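Chapter 4: Opening Doors with a Ready-Made Kit

If you have ever carried groceries up to a closed door, you already know why this chapter comes so early in the book. Doors are everywhere, they come in more shapes than anyone would like, and a robot that can't get past them is going to spend its life in one room. In this chapter we will take our time with one product, the Plornow door kit from Undis, and work through it the way a careful buyer would.

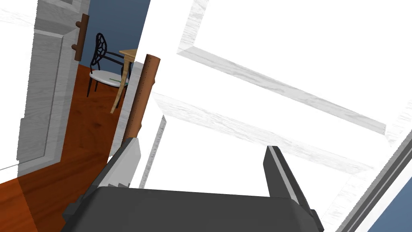 The Plornow kit comes with 50 practice doorways, all built in simulation, plus a small set of scoring tools that we will meet in Section 4.2. I'm fond of the double doors, I admit, and I think you will be too! A long brown bar handle like the one at the left fingertip of the gripper looks friendly enough, but with the fingers spread that wide you still have to decide where to close them, and how far to tilt the wrist, before you even think about pulling. Keep that question in your pocket as you read.

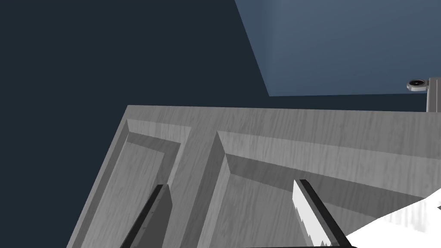
We will also set Plornow beside Hullar, an older kit with 41 doorways and a much thicker manual (179 pages, and I have read them all, some of them twice). Have your notebook handy for Section 4.1, where we install the kit and make our first slow reach for a handle.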